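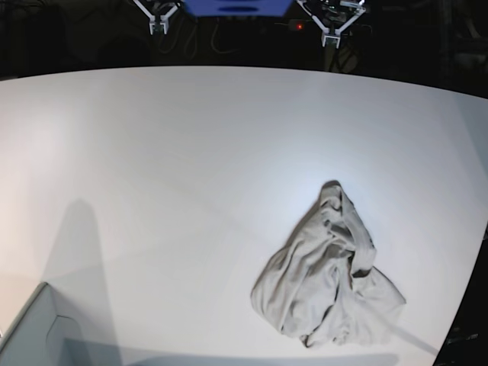
白い台の上のグレー。くしゃくしゃのまま。

2023年9月27日

衣替えの前に、Tシャツのたたみ方を見直している。

うちのTシャツはほとんどが薄いグレーで、半分くらいはStornovという店の無地を買い足してきたものだ。襟の詰まり具合と袖の長さが自分に合っている。身長167センチでMだと裾が少し長いのだが、Sにすると肩がきつい。それでMを着ている。

たたみ方は長いこと適当だった。洗濯物の山から引っぱり出して、身頃を半分にして、袖を内側に入れて、もう一回か二回折る。引き出しに入ればそれで終わり。着るときにはしわがついているが、体温で伸びるだろうと思って気にしなかった。

見直すことにしたのは、引き出しが閉まらなくなったからだ。枚数は増えていない。春に一度全部出して入れ直したときはきちんと閉まったので、たたみ方がだんだん雑になり、厚みが出てきたのだと思う。奥で1枚がレールの裏に落ちていて、それも邪魔をしていた。レールの裏のは襟が伸びていたので雑巾にした。

まず広げるところから。

山になった状態のTシャツは、どこが裾でどこが袖なのか見てもよくわからない。以前は襟を探していた。襟のリブは手でさわるとわかるので、目で探すより早い。ただ襟をつかんで持ち上げると、裾がねじれたままぶら下がる。台に下ろしてからねじれを直すことになり、これに時間がかかる。

今は肩の縫い目を探している。片方の肩が見つかったら、縫い目に沿って襟をまたぎ、反対側の肩を持つ。そのまま二回振る。それで八割は平らになる。残りは台の上で手のひらを使って外に払う。真ん中から外へ、が基本で、外から中へ払うとしわが集まって固まる。

台の色は白いほうがいいと最初は思っていたが、薄いグレーの布だとどちらとも言えない。影でしわが見えるので助かる反面、布の端がどこまでかは濃い色の台のほうがわかりやすい。夜に天井の明かりだけでやると、端を見間違えて一緒に折り込むことがある。

次に、縦に折る。

よく見かけるのは、背中を上にして左右の身頃を三分の一ずつ内側に折り、袖を戻して、下から折り上げるやり方だ。店の棚に並んでいるのはたいていこの形だと思う。きれいに仕上がるが、うちの引き出しは幅が狭く、この形だと2列に並ばない。1列だと横が余る。その余ったところに靴下が入り込み、靴下が行方不明になる。

それで、先に縦半分にして細長い帯にすることにした。袖と袖を重ね、裾の角どうしも合わせる。このとき襟ぐりが前と後ろで深さが違うので、首のところがもたつく。ここは無理に合わせないで放っておく。合わせようとすると今度は肩がずれる。 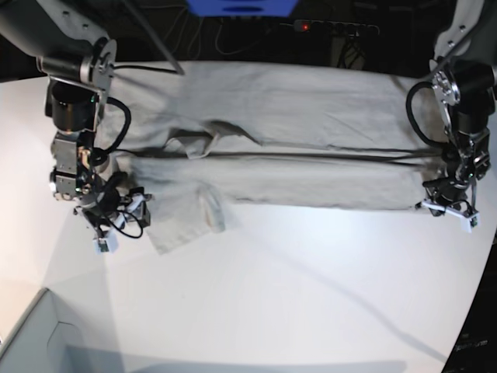 細長くして、両端をぴんと張る。

張ってから下ろす、というのを覚えたのは割と最近で、Prasert Luangrathさんに教わった。前の職場の先輩で、若いころにクリーニング店で働いていた人だ。いわく、布は台の上でこするより、浮かせて張って置くほうが早い。強く引く必要はなく、たるみがなくなったところで止める。綿のTシャツは引きすぎると裾が波打つので、それも注意された。

やってみると、確かに折り線が一本通る。ただし、張る位置が折り山からずれていると、下ろしたときに布の片側だけが垂れて、斜めの余りができる。余りは袖のあたりか裾に出やすい。自分の場合はだいたい袖だ。袖が下に垂れたら、先に袖だけ身頃の上に返してしまう。全体を持ち上げてやり直すと、直っていたところまで崩れる。

教わったときにメモした手順を、あとから自分用に直したのが次のもの。

肩の縫い目を両方つかんで二回振る
台に下ろし、真ん中から外へ払う
袖どうしを重ねて縦半分にする
両端を持って軽く張り、そのまま下ろす
袖を身頃の側へ返す
裾から襟へ向かって三つに折る

最後の三つ折りは、裾の側を少し短めに取ると厚みがそろう。襟の側はリブの分だけ厚いので、きっちり三等分にすると襟のところが浮いてくる。指二本分ほど短く、というのがうちのTシャツでの目安。生地の厚いものだともう少しいる。長袖はまだ試していない。

時間も計ってみた。10枚をこのやり方でたたんで、かかったのは4分ほど。前の適当なたたみ方はもっと早かったと思うが、計っていないので比べられない。慣れればもう少し縮むはずだ。縮まなくても困らない。ラジオの天気予報と交通情報を聞いている間に終わるので、これでいい。

失敗もいくつかある。

一つは、台が狭いこと。家の作業台は前の住人が置いていったNedelcuの折りたたみ机で、天板の奥行きが足りない。Tシャツを縦に置くと裾が手前に落ちる。落ちた裾の重さで全体が少しずつ手前へずれる。アイロン台を横に並べてみたが高さが合わず、段差のところにしわができた。結局、Tシャツを横向きに置いている。襟を左、裾を右。横に使えば幅は足りる。
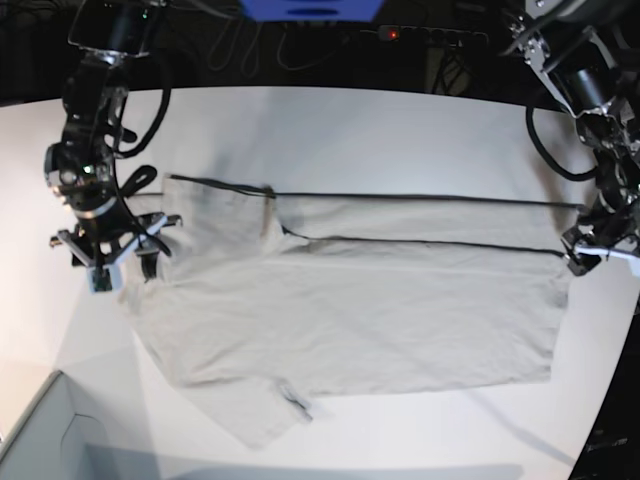
横向きにすると、自分から見て手前と奥に袖が来る。慣れるまでは奥の袖を忘れやすい。手前のは目に入るが、奥のは身頃の上に折れていても気づかないまま次へ進んでしまう。できあがった帯が途中だけ妙に厚いときは、たいてい奥の袖が変な形で入っている。開いてみると案の定で、また振るところからやることになる。

もう一つは折り線のこと。帯にするときに線が二本できてしまうことがある。一度折って、ずれたと思って折り直すと、最初の線が残る。薄手の生地ほど残りやすい。着れば消えるが、引き出しに二週間入れておいたら消えなかったのもあった。ずれが指一本分以内なら直さないことにした。身頃の端が少しはみ出していても、三つに折ればほとんど見えない。

内側のタグについても書いておく。脇の縫い目に洗濯表示がついているものは、縦に折ったときにタグが外へ飛び出すことがある。引き出しに立てて入れると、これが隣の一枚に引っかかって一緒に出てくる。折る前にタグを内側に倒しておけば済む話で、気がつくまでに夏が終わった。切ってしまう人もいるが、乾燥機の表示をときどき見返すので残してある。

立てて入れるための仕切りは、Clestdenの日用品店で200円のものを買った。白くて、長さを手で折って調節する板だ。折る位置を一か所間違えて、短くなったほうは台所の引き出しに回した。ふきんの仕切りになっている。買うときに引き出しの内寸を測っていかなかったのがよくなかった。もう一軒、Losonthorpeのほうにも広い店があるらしいが、バスを乗り継ぐのでまだ行っていない。

今のところ、引き出しは閉まる。Tシャツは2列で立っていて、手前の列がよく着るもの、奥の列が首まわりのくたびれてきたもの。洗ったものは手前の列の右端に足し、着るときは左端から取る。こうすると同じものばかり着なくなると聞いたが、同じ色ばかりなので効果のほどはわからない。

10月に入ったら長袖を出す。長袖は袖の始末が違うので、帯にした時点で袖が裾まで来るはずだ。返す向きをどうするか、Prasertさんに聞いておくと書いたメモが冷蔵庫に貼ってある。聞いたらまた書く。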